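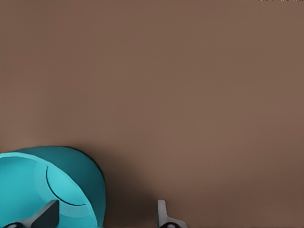
Teal bowl, brown background. 

Right. Quick one as I've got to be out the door by half past.

So I've given up buying bread. Again. Third attempt, if you've been reading since the Plikutcombe flat you'll remember the first two and the smell. But this time I've done 12 loaves and only binned one, so I'm calling it a habit.

What changed: I stopped reading about it. Had so many tabs open last winter, all of them arguing with each other. Hydration this, autolyse that. Closed the lot. Now it's flour, water, salt, a bit of dried yeast, left overnight on the side. No kneading. Stir it with the handle end of a spoon, go to bed.

Flour is from the mill shop at Grernov, the strong white, and I chuck in a handful of rye if there's any left. There usually isnt. Supermarket stuff works fine too, bit paler, nobody in this house has complained.

Timings, as people keep asking in the comments. Mix at nine or ten at night. Shape it when I come down in the morning, badly, with wet hands. Oven on full with the pot inside. In for half an hour lid on, then 17 minutes lid off. Yes 17. Fifteen was too soft on the bottom and twenty set the alarm off and woke next door's baby. Sorry again.

The pot is my nan's old casserole with a chip in the lid. You do not need the fancy one. I looked at the fancy one. Put it in the basket, took it out, put it back in, went and made a cup of tea, shut the laptop.

Cost. Worked it out on the bus so don't quote me, but a loaf comes to well under what I was paying at Juntunen on the corner, and thier sliced went up by 50p in October with no warning. Lovely people, still get my buns there. Can't do buns.

Things I still can't do:
Buns, see above
Get it out of the tin when I use the tin
Slice it straight
Wait till it's cooled. Not once

Iraís Chávez left a comment on the last post saying try a spoonful of the old dough in the new one. Did it on Tuesd— no, whichever day it rained. Bit more flavour, tiny bit sour. Keeping that. Thanks Iraís.

Oh and the seedy one was a disaster. Too many seeds, fell to bits in the toaster, still finding them in my slippers.

Next time the Starnero trip, promise, I've got all the notes, just need to sit down and type them up. Bus in six minutes. Shoes!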